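Storage bin

Print | E-mail

A storage bin is an open container for keeping or moving loose goods. Most are rectangular, with straight or slightly sloping sides.

Materials

Early bins were made of wood or sheet metal. Plastic ones are lighter and easier to wash. Grey is a common colour in warehouses. 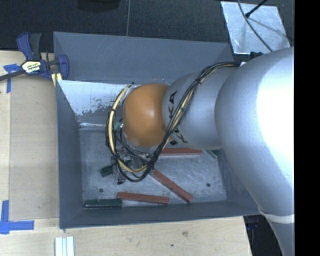
Sizes

Makers sell bins in shallow and deep forms. The Brimon range has four depths, the deepest being 31 cm. Shallow bins suit screws and other small parts.

Last changed: 2 August 2018

Print | E-mail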